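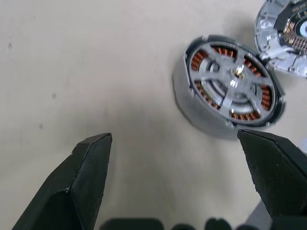 Motor housing with the open side up.

Funell Motor Parts Set

Funell is a parts record for small brushless motors that have been taken apart. It lists housings and the pieces that go with them, with measurements, condition notes and which parts belong together. It is meant for people who sort, store or rebuild motors of this size and want a common way to write down what they have.

Maintained by Anayeli Escobedo at Skiltbridge. The motors came from the Villalobos repair shop, which had kept them in bins after replacing them.

Contents

parts.csv: one row per part, 679 rows
motors.csv: one row per motor, 70 rows
pairs.csv: which part was taken from which motor
notes/: free text, one file per motor
README: this file

Fields in parts.csv

part_id: a number, never reused
motor_id: blank if the motor is unknown
kind: housing, cover, stator, rotor, shaft, bearing, screw set, other
outer_mm: widest outside measurement
height_mm: measured with the part resting flat
mass_g: to the nearest gram
finish: bare, painted, coated, mixed
condition: 1 to 4, see below
remark: anything else

Screws are entered as a set. Early versions gave each screw its own row and the file got too long to check by hand.

Condition codes

1 is clean and ready to go back together. 2 has light marks that don't affect the fit. 3 needs work before it can be used, such as a burr on the rim or a damaged thread. 4 is kept for reference only. A housing with a worn bearing seat is always a 4, even if the outside looks new.

Work surface and handling

Parts go on a smooth, pale table top. Dark grit and small screws are easy to see against it, and a round housing can be turned without catching on anything. The top picks up gray smudges over time. They wipe off with a damp cloth, but a few have set in and we leave those alone. 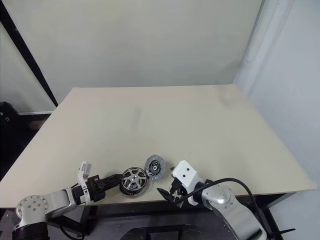
Keep only one motor's parts on the table at a time. If two pieces look alike, check them against pairs.csv before moving either one, and put them down far enough apart that you can pick up one without nudging the other. Mixed-up covers were the most common mistake in the first version. They fit well enough by hand that you don't notice until the screws go in.

Set housings down with the opening facing up. A rotor should never be left near loose screws, as the magnets will pull them in and chip. Bearings stay in their bags until they are measured.

Measuring

Outside measurements are taken with calipers at three points and the largest is kept. Heights are taken once. The scale reads up to 1,000 g. Three motors weighed more than 900 g before they were opened, and those were weighed again on the shop scale as a check. Both readings are in their note files.

Known problems

Twelve housings have no motor_id. They were already loose in the bins. The finish field was filled in by two people who did not agree on "coated" and "painted", so treat those as the same thing if it matters to you. Masses for motors with potted windings include whatever potting was left in the part.

Version notes

1.2: screw sets merged, cover pairs corrected, condition 4 added
1.1: Jisitcombe part names replaced with the plain kinds listed above
1.0: first release, September

Reuse

Free to use and change with credit to Skiltbridge. Send corrections with the part_id and the measurement you got. Please say what you measured with.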